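Why don't we all eat with a fork?
by Fanni Barta - Kids' Corner

Quick one this week, because Monday is a short day and I still have cookies in the oven.

So. What did you eat your lunch with? Fork? Fingers? A piece of bread? All fine. People have been getting food into their mouths for a very long time and there are lots of good ways to do it.

FINGERS FIRST
Fingers are the oldest tool. Free, always with you, easy to wash. In plenty of countries people still eat whole meals by hand, and there are manners for it. Often you use only your right hand. Often just the tips of your fingers, not the whole palm. Harder than it sounds! Try it with rice and see.

SPOONS
Very old too. People made them out of shells, wood, bone, horn. Soup is the reason, mostly. You can't pick up soup.

Yolotzin Zamudio wrote in to say her grandma scoops up beans with a folded bit of tortilla. That's a spoon you can eat. Best kind.

FORKS
Forks for cooking are ancient - big ones, for lifting meat out of a pot. Forks for eating took much longer to catch on. In parts of Europe people thought they were silly and a bit fancy. Why use a tiny pitchfork when you have a knife and a hand? Early ones often had just 2 points, so peas were a problem. Later on they got more points and a curve, and peas were less of a problem.

CHOPSTICKS
These started in China, thousands of years ago, and the first ones were probaly for cooking. Long sticks, hot pot, no burned fingers. Then people began eating with them as well. Food cut up small cooks fast and saves firewood, and small bites are easy to pick up with sticks. No knife needed at the table.

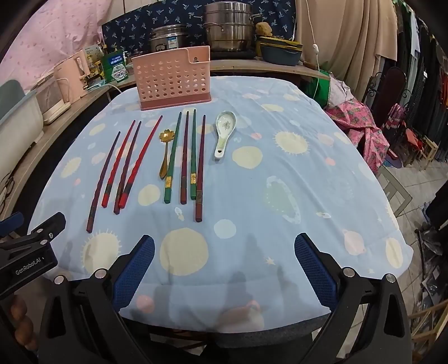

They spread to Korea, Japan and Vietnam, and each place has its own style. Chinese ones are often long, which helps when everybody shares dishes in the middle. Japanese ones are usually shorter and pointy, good for fish with little bones. Korean ones are often flat and made of metal. Slippery at first.

HOW TO HOLD THEM
Bottom stick rests in the crook of your thumb and dosen't move. Top stick you hold like a pencil. Only the top one goes up and down. Start with something easy, like popcorn. Then a grape. Grapes roll.

Manners: don't stand them straight up in your rice. In Japan and China it reminds people of a funeral. And no pointing at your brother with them.

TRY IT
Two bowls, a handful of dry pasta, one friend. Move the pasta from bowl to bowl. Vilmos Boros, age nine, moved 57 pieces before he dropped one. Beat that and write to me.

Next week - why bread has holes.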